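How Does a Song Get Made?

Have you ever hummed a tune in the bathtub and wondered whether it could be a real song, the kind that comes out of a radio? It could! Plenty of songs begin just that way, with somebody humming, and then a whole lot of people help it grow up.

Let's follow one song, called "Toprak," from the first hum to the day everyone could hear it. It was written by a singer named Zübeyde Tatlı, who thought of the chorus while she was peeling potatoes and had to sing it over and over (with starchy hands!) until she could find a pencil.
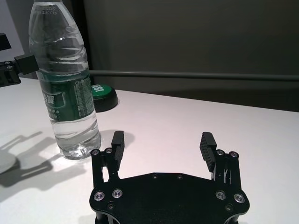

A chorus is the part of a song that keeps coming back, the part you already know by the second time around. The verses are the bits in between, and they tell the story. "Toprak" has 3 verses, and the last one is the saddest, so she sings it very softly.

What is a demo?

Before a song is recorded properly, the singer makes a rough copy called a demo. It's a bit like the pencil sketch you make before you get out your paints.

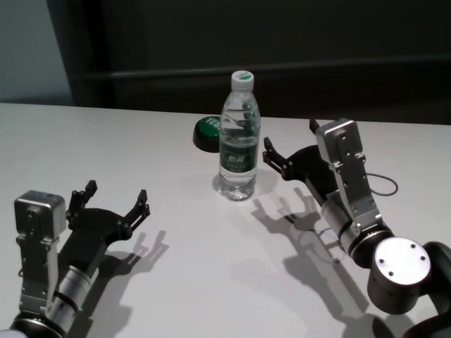 Zübeyde's demo was only her voice and an old guitar, and you could hear her foot tapping on the floor. She took it to a small studio called Bodero, where the drums, the bass and a very squeaky fiddle were added one at a time. Each of these recordings is called a track, and you can play them all together or listen to just one.

Who does the mixing?

When all the tracks are ready, somebody has to decide how loud each one should be. That job is called mixing, and it takes good ears and lots of patience.
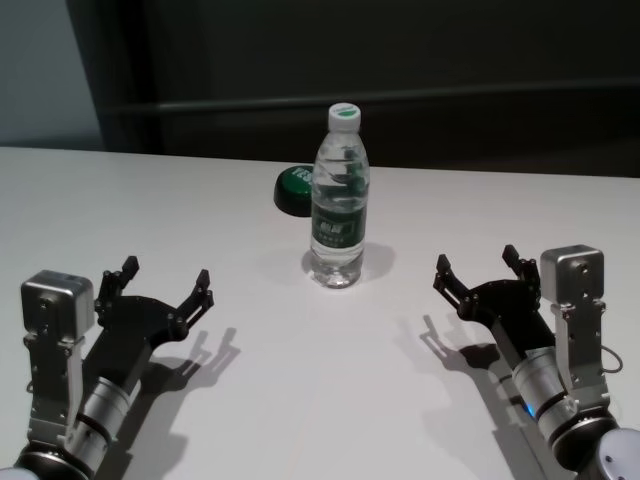

Volkan Polat, who mixed "Toprak," says the fiddle was much too loud at first, and that he turned it down a tiny bit at a time until he could hear the words again. He listened to the song all afternoon and still whistles it on the stairs.

After that, the song was ready to go out into the world. It came out on 23rd July, on a little record label called Nunberg, which made 2,000 copies on vinyl.

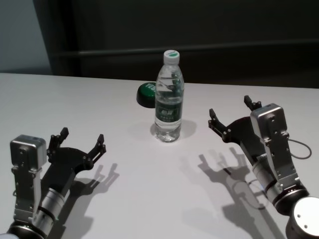
Try it yourself

Hum a tune, any tune you like, and sing it until you remember it. Now make up some words about your breakfast, or your grandma's cat, and ask a friend to tap along on a pan while you sing.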